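Ticket 344: Electric steamer, buns unevenly heated
Product line: Ratodico tabletop steamer
Submitted: December 2019
Status: Pending customer reply

The customer, Van Wijk, reports that buns steamed in a single batch are soft on one side and firm on the other. The unit was supplied by Jevent and has been in service for 3 weeks. The reservoir is filled to the marked line before each use, and the dial is set to 8 minutes.

Support requested details of how the tray is loaded and where the unit stands.

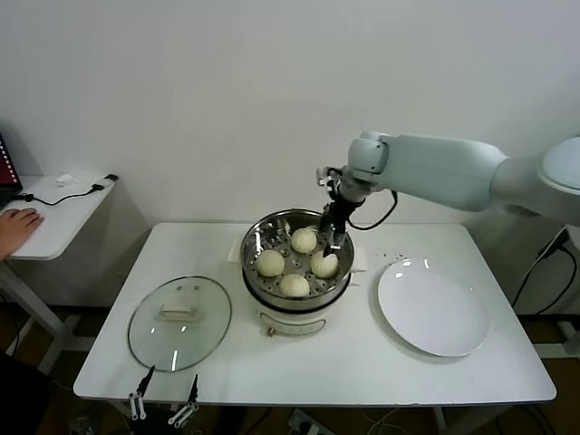
The customer was advised to leave a finger's width between buns, to keep the perforations clear of paper liners, and to seat the glass lid fully before starting the timer. The steamer should stand level, with nothing under the base.

A second batch at the same setting gave the same result. Descaling was then recommended, following page 77 of the manual. If the fault persists, the base is to be returned to the Dremberg service desk without the tray or lid. Return label issued.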